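Schmieder Tile to leave Fosetine Street in May

12 December 2022

Well, it's official, and I'm a little sad to be the one typing it up. Schmieder, the tile shop on Fosetine Street where half this town picked out its bathrooms (mine included, twice!), is moving out of its old building in May. The store isn't closing. It's going across the river to the old Pitunix warehouse, the long brick one next to the feed store, and the family says everyone on the payroll is going along.

I stopped in after lunch to ask what happened, and the short version is parking. Schmieder has been on Fosetine Street for 65 years, and for most of that time you could back a pickup right to the side door. Then the city put in the bike lane and took out the loading zone, and ever since, contractors have been carrying boxes of floor tile half a block in the rain. The new place has a real loading dock and a lot big enough to turn a trailer around in.

What I mostly wanted to know was what happens to the back room. If you've never been in it, that's where the leftovers live: ends of lots, discontinued colors, orders that got canceled after the wedding did. The last inventory came to 2491 boxes, and the family would like to haul as few of them as possible over the bridge. So there's going to be a sale, starting the first week of January and running until the shelves are bare. Prices get marked down again every couple of weeks, so you can gamble on waiting if you're the type. I'm not. I already have my eye on a green hex.

I asked what people are buying these days, and the answer was pale, pale and more pale. Plain rectangles in soft grays and pinky grays, laid staggered like brick, and then a darker grout so you can see the pattern. White grout has dropped way off, which I can understand after scrubbing mine with a toothbrush for years.
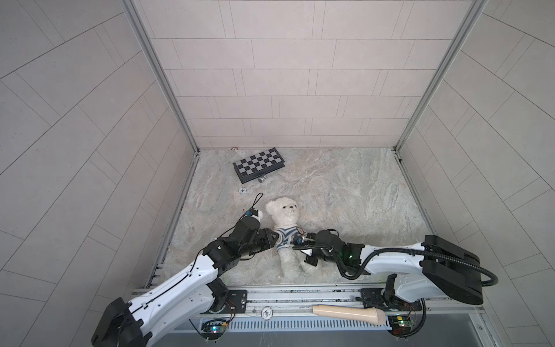 Pale grayish-pink rectangles with thin dark grout, staggered along the back wall.

The shop keeps 26 grout colors on hand, and the advice at the counter was to take a few sample sticks home and look at them at night with the lights on before you decide. I wish I'd heard that before my first bathroom, which came out looking like the inside of a thermos.

Floors are going the other way and getting busier. Marble looks are selling well, the kind with swirls and veins in beige and gray, and I was told they're popular with dog owners for reasons you can probably guess. 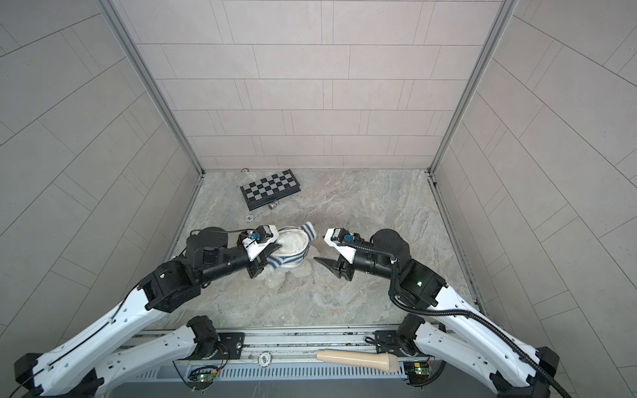

Light gray tile in long rows on the back wall, with a mottled gray-and-beige floor.

As for the old building, the Fuker bakery next door has first dibs on the lease and wants to knock through the wall for more tables. That still needs a permit, and the hearing hasn't been scheduled yet. The big painted sign over the door is going with Schmieder, assuming it comes down in one piece.

If you have a special order in, it'll be honored at either address, and the phone number stays the same. Store credit slips are good too, even the old yellow ones (I have 3 of those in a kitchen drawer somewhere). The shop will shut for a week during the move, with the dates going up on the front door once the movers confirm.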